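Do I need to watch the first Drerulton movie before the third one?

Asked August 1, 2023 in Movies & TV > Franchises and Series

My sister got us tickets to the third Drerulton movie and I said yes before I remembered that I've only seen the second one, and that was on a plane with the sound cutting out every time the pilot talked. I know there's a lighthouse, I know the brother is bad now (or was he always bad?), and I know everybody cried about somebody named Nendano who was already dead when my movie started. Can I just go in with that? Or do I need to find the first one? I looked and it's a long one, and I have two kids, so my movie window is pretty much 9 pm until I fall asleep. Also is the extended cut different enough to matter? No spoilers for the third one please!!

3 answers

Answer 1 (accepted)
54 people found this helpful

Watch the first one. I've seen all of them more times than I'd like to admit and the third leans on the first way harder than on the second. The opening of the new one picks up a conversation Clurine and her father have on the ferry in movie one, and if you haven't heard the first half of it you'll spend ten minutes wondering why she's so mad at a man who's being perfectly nice to her. That's all I'll say about the new one, promise.

On the brother: no, he wasn't always bad. In the first movie he's kind of the heart of the thing, and he's funny! The second movie skips the whole winter when he changes sides, so if that's your only one I can see why he just looks like a guy in a coat being mean to people.

Nendano is the old harbor pilot, and she dies at the end of the first one. You'll want to have met her. My favorite performance in the series, and she gets maybe five scenes.

The extended cut adds a lot of council meetings and one good storm. Skip it. The regular cut splits nicely in half, by the way. Stop when the lights go out in the town and do the rest the next night. I did that with my mom, who can't sit still past 70 minutes, and she didn't lose the thread at all.

- Obed Amissah

Answer 2
2 people found this helpful

you'll be fine, theres a recap at the start. the fights are better in this one anyway. benedetti (the villain with the cane) is great in it

Answer 3

I'm going to disagree a little with the first answer, but only a little. If you really can't fit the whole movie in, you can get by with parts of it. I went into the third one in May at an early screening with a friend who'd seen nothing, and I played her these at home first while we were getting dinner on the table:

1. The ferry scene, start to finish. It comes early, right after the title. Obed is right that it matters, and it's also just a lovely piece of acting with hardly any music under it. Turn the subtitles on, the engine noise is brutal.
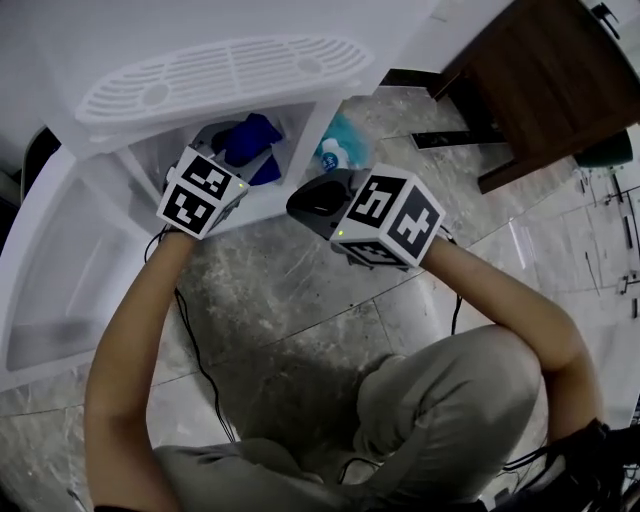
2. The scene in the net shed where the brother gives Clurine the key. Don't look at your phone during this one, the important bit goes by fast.

3. Everything from the second lighthouse scene to the credits. It's a big chunk, sorry, but that's where you get Nendano's goodbye and you can't summarize that for anybody. I tried. I got as far as "so she's on the rocks" and my voice went.

She followed the new one with no trouble and only leaned over to ask me who Benedetti was, and he isn't in the first movie anyway, so that one's on the second.

The recap at the start does exist but it's super quick, and I wouldn't count on it if you're still getting your popcorn settled.

Comments on Answer 3

Thank you! Did the ferry scene last night and ended up watching until the lights went out in the town. Finishing tonight if the kids cooperate. My sister says I'm not allowed to ask her anything in the theater.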